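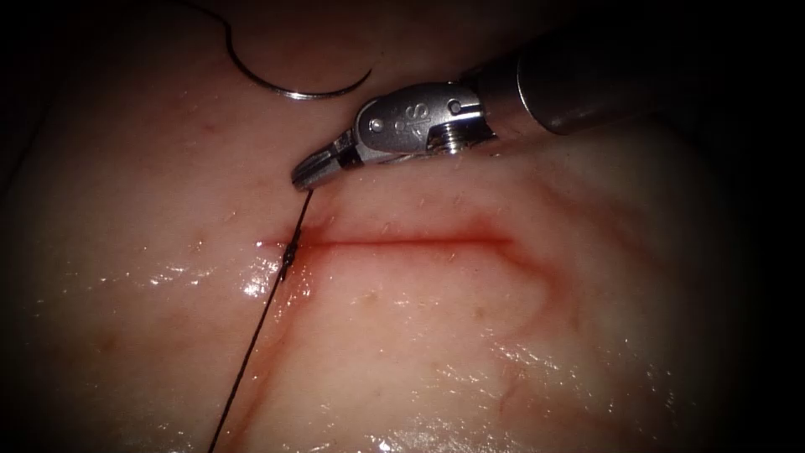 A straight incision with black suture thread at its left end, on the practice bench at Ornura's Pomton workshop.

FOR IMMEDIATE RELEASE

Ornura Opens Suturing Bench in Pomton, Promises Plenty of Short, Straight Cuts

POMTON, January – Ornura, the training house for people who close wounds for a living or hope to, has opened a suturing bench in the old Nikley glove works. The bench is given over to a single subject: the small straight incision, and how to shut it neatly.

Visitors expecting something grander have been gently warned. The cut is narrow. The thread is thin and black. The work happens on a glossy, gently domed pad of tissue, and a good afternoon's result is a line that looks like very little happened there. Ornura considers this a strong selling point and is aware that it makes for a quiet brochure.

The course grew out of a complaint heard often from trainees, who reported that they had been shown a great many difficult stitches and had been left to pick up the easy ones on their own. The easy ones, it emerged, were not that easy. A stitch placed too near the end of a cut can pucker. One placed too far along leaves a gap that everyone in the room will politely look at. Ornura's answer was to take the simplest closure in the book and spend 10 sessions on it.

The first two sessions cover the start of the line, where the suture goes in and where most of the bad language has been recorded. Later sessions move along the cut a little at a time. Learners practice keeping the thread clear of closed jaws, judging how much tissue to take on each side, and stopping before the knot gets any tighter. Curved surfaces get a session to themselves. Flat ones do not, on the grounds that patients are so rarely flat.

"We were asked whether the course could be shortened," Ornura said in a statement. "We looked into it and made it slightly longer."

The old glove works was chosen for its north windows and its sturdy floor. Local history buffs will be pleased to learn that the building has been devoted to careful stitching for most of its life, and that the cutting room still smells of leather when it rains. The sign over the side door has been kept. Anyone arriving to buy gloves will be given directions to the high street.

Each learner will keep a stitch log, a plain notebook supplied by Šimko, the Pomton stationer. The log has a page for every closure and a small box marked "What I would do again." Early drafts also had a box marked "What I would not," but it needed too much space.

Funding for the first year includes a grant of $3,000 toward thread and other supplies, which the workshop expects to get through faster than it told the bank. There are 115 places on the opening program. Sessions run in the morning and again at 2 p.m., with a break between them long enough for lunch and for resting the hands. Coffee is served after practice and, following a lively trial period, never before it.

Applications are open now to surgical trainees, theater staff and qualified surgeons who would like another go at the basics without anyone making a fuss about it. No entry essay is required. Applicants should say which hand they favor and whether they have sutured before, and are asked to be truthful about the second one.

About Ornura
Ornura runs hands-on courses in wound closure and basic surgical skills from its workshop in Pomton. It has no plans to branch out into gloves.

Press inquiries: Ornura Press Desk, Nikley Glove Works, Pomton

ENDS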